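Stapler jams on the second sheet – worth stripping down?
Office Equipment > Desk tools

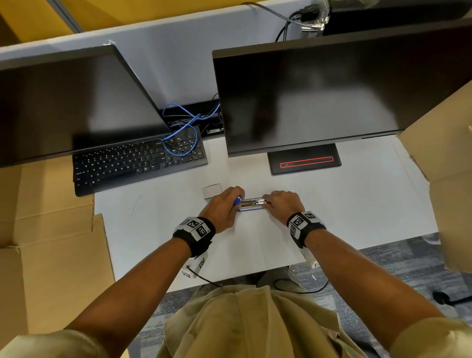
n_acheampong
The stapler is a full-strip desktop model, blue base, chrome arm, sold under the Haltness name. Since October it has been folding one leg of the staple under itself on anything over a single sheet. Staples are the standard size from Porport, same box as before the fault started. I have cleared the magazine twice and there was nothing in it apart from a fragment of old strip. The anvil is on the full-pinch setting.

Is it worth taking apart, or is the spring finished?

clollska_refugee
One leg folding is nearly always lateral play in the head. Hold the base still and try to move the front of the arm sideways. Any movement you can feel is too much. The spring only pushes the strip forward. If that were weak you would get blanks.

mollah409
Disagree in part. A weak spring lets the front staple sit crooked under the driver, and a crooked staple folds on one side. I had exactly this on a Mollah long-arm. New spring, fault gone.

clollska_refugee
Did you change anything else at the same time?

mollah409
Cleaned the track and bent the anvil plate back to level.

clollska_refugee
Then you can't say it was the spring.

mollah409
I can say it works.

Elikem Aidoo
Check the staples before any of this. Measure the crown width on the strip you have. I keep two makes in the stockroom and one of them is slightly narrow, which is enough to let it twist in a worn channel. Also try it with 20 staples in the magazine instead of a full strip and see if the fault changes. If it does, look at the follower and spring. If it doesn't, look at the head.

n_acheampong
Results from Wednesday:

Sideways play at the head: slight, perhaps what you would expect from rivets of that age.
Short strip: no change.
Staples from a different box: better, but 3 out of 20 still folded on two sheets of 80 gsm.

Elikem Aidoo
So mostly the head, with the staples making it worse. Riveted arms are not meant to be opened. You can drill the rivets and fit small bolts with lock nuts, but the alignment is fiddly and the bolt heads tend to foul the base.

mollah409
Or tap the rivets. Support the underside on something solid, light blows with a ball-pein hammer, check for play after each one. Stop before the arm gets stiff.

clollska_refugee
Agreed on tapping, for once. Take the staples out first – and do it on a bench, not on a desk you care about.

n_acheampong
Rivets tapped. Play is down to almost nothing and the arm still returns by itself. Two folded out of the first 20, both at the start of the strip. I will run the rest of the box through and post the count.

mollah409
Start of the strip is the spring.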